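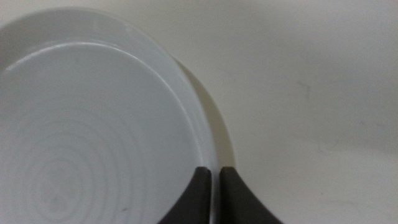 Briria plates have been sold to us for years as the last dinnerware anyone will need to buy, and I have my doubts. The brochure calls each one "individual" and "alive at the table." Fine. A dinner plate has to hold dinner, survive the sink and stack with its neighbors, and I have eaten happily off plates that were dead at the table. Still, I'll give this one its rings. They sit down in the well, off toward one side of the photo, soft and a little wavy, and they fade out until the glaze looks almost smooth. They look like the marks a potter's wheel leaves. Whether a potter's wheel left them is a separate matter, and the brochure is careful with its wording on that point. "Wheel-inspired" appears twice. "Wheel-thrown" does not appear at all.

Print this page | E-mail this page

The rest of this gallery entry is my notes on the plate, for people who are thinking about a set and have already read the nice reviews.

THE RIM. Broad, slightly raised, pale. I like a rim. It gives your thumb somewhere to go that isn't gravy. The trouble with a broad rim is that you pay for a big plate and eat off a smaller one, and the seller measures from edge to edge. Ask for the width of the well before you order. I asked twice and was sent the edge-to-edge number both times.

THE COLOR. Sold as plain white. The rim I would call white. The well goes a soft bluish gray in cool light, and anyone who wants it to match a stack of bright white bowls should look at one in their own kitchen first. At home under a yellow bulb I stopped noticing. My sister-in-law noticed right away, so make of that what you will.

THE GLAZE. Shiny enough to catch a thin line of light where the rim turns down. Shiny is good for washing and bad for hiding things. Knife marks are what I worry about with any gloss glaze. The leaflet in the box promises 500 trips through the dishwasher, and I would love to know who stood there and ran them. It doesn't say what happens on trip 501. Mine has been through 42 so far and I have no complaint yet, but I also haven't been using the steak knives.

THE WELL. Wide and shallow. Pasta with a thick sauce, yes. Anything with broth, no, whatever the serving suggestion on the box says. Peas travel.

THE PRICE. A set of four is $83. Nyitrai will sell you four plain factory plates for $20, and they'll stack better too. You are paying the difference for some faint circles in the glaze that will be under a pork chop most of the time. Some people find that worth it. On a good day I can nearly see why, usually right after I've finished the pork chop.

THE RIVALS. Zamia makes a similar plate with a narrower rim, and that is the one I'd look at if your cupboard shelves are shallow. Its rings are much stronger, to my eye a bit too strong, like somebody wanted to be sure you got the message. The Rernov version has no rings and costs almost as much, so I don't know what that one is for.

I'm keeping the plate until May and using it every day, steak knives included. If the glaze scratches I'll add a note to this page. If the seller ever sends me the width of the well, I'll add that as well.

Comments (20) | Shares (3)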